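Sorting Small Chargers for Reuse
Project report, Product and Materials module
Tapia Building workshop

1. Background

The Zilmont reuse shop takes in small electrical goods and sells them on cheaply. Most of what arrives by weight is kitchen equipment, but by number of items it is mostly plugs, leads and chargers. These come in mixed bags, often without the device they belonged to. Until October the shop kept them in one large crate, and anyone who wanted a charger had to dig for it.

Our group was asked to find a simple way of sorting the chargers so that shop staff could match one to a device in a few minutes. We worked on a batch of 247 items from the crate. Testing of the electrical parts was outside our task and was left to the shop's own bench.

2. What we recorded

We began with a long form, copied from the one used for lamps and kettles. It was too slow. After the first 20 items we cut it down to 6 fields: type of prong, input, output, model, country of making, and condition of the case. Colour was dropped, as nearly everything was black or white.

The input and output lines matter most. An adapter with a 5 V output can't stand in for one made for a 12 V router, and the current figure has to be enough for the device as well. The printing is usually small and grey, and on older items it has rubbed away. A desk lamp set low to one side made it easier to read than the ceiling lights did.

Spelling on the labels was copied exactly as printed. One white adapter with two flat prongs has "POEWR ADAPTER" as its top line, above an input of 110-240V 50/60HZ and what we read as an output of DC5V 800MA. It also has clear tape down the printed face, wrinkled at the lower end. We entered the tape under condition and put a question mark beside the model number.
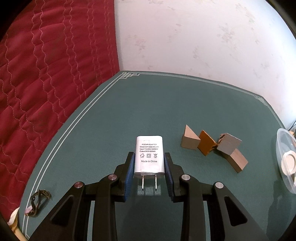

3. Sorting and storage

Items were grouped by output voltage first, then by connector. We used shallow Dandier trays with a card at the front of each. Flat-prong items got their own tray, as they need a travel adapter in a British socket — the shop wanted these kept away from the main shelf until it decides what to do with them.

Anything with no readable output went into a separate box marked "unknown". Cracked cases went straight to the recycling cage.

The records were typed into a spreadsheet and printed for the Ito Room counter, where staff prefer paper.

4. Problems

Two of us read the same faint label differently on several occasions. We agreed that a second person would check any figure with a question mark, but this was only started halfway through the batch. The earlier entries still need going over.

The trays are also too shallow for laptop chargers with thick leads, and these are still in the crate.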